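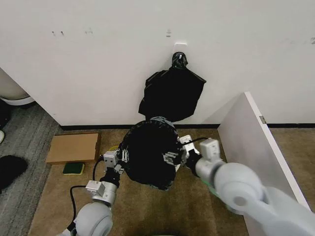
How often does a shared workroom need a fire and exit check?
Once a month for rooms in daily use, and again after any furniture is moved. The list for the Osurby building is below, with the comments from the last round.

Room safety check, Osurby, ground floor
Checked by: Kirstin Leckie
Date: 17/06/2023
Copy to: Kenneth Strachan, Duman office

EXITS
Main door opens fully and closes on its own: OK
Rear door opens without a key from inside: OK
Comment: Handle is stiff. Diệp Quách has asked for it to be greased.
Route to rear door kept clear: FAIL
Comment: Boxes from the Trernico delivery stacked in the corridor. Moved to the store the same morning. Same comment as in March.
Exit signs lit: OK

EXTINGUISHERS
Mounted, pin and seal in place: OK
Gauge in the green: OK
Service tag in date: FAIL
Comment: Tag on no. 17 is out of date. Replacement unit ordered through Ramine. Leave the old one on its bracket until the new one arrives.

ALARM
Test button sounds in all rooms: OK
Comment: Faint in the restroom with the fan running. Evander Carnegie to ask the installer about a second sounder.
Panel shows no faults: OK

ELECTRICAL
Cords free of cuts and tape repairs: FAIL
Comment: Kettle cord taped near the plug. Kettle taken out of use.
No power strip plugged into another: OK
Breaker panel can be reached, 40 inches clear in front: OK
Heaters unplugged when the room is locked: not checked, heaters in storage

TRASH AND STORAGE
Trash taken out at end of day: OK
Nothing stored under the stairs: OK
Paint and thinner in the metal cabinet: OK
Comment: Cabinet does not lock. Blair Paterson has the spare key but it does not fit this one. New lock requested.

FIRST AID
Kit complete: FAIL
Comment: Short 2 rolls of gauze. No burn dressings. Eyewash is in date.
Contact list posted by the phone: OK
Comment: Still shows the old number for Kenneth. Corrected in pen, needs reprinting.

OPEN ITEMS
Extinguisher no. 17, Kirstin
Rear door handle, Diệp
Second sounder, Evander
Cabinet lock, Blair
First aid refill, Kirstin
Contact list reprint, Duman office

Initial each item when it is closed and leave the sheet in the folder by the main door.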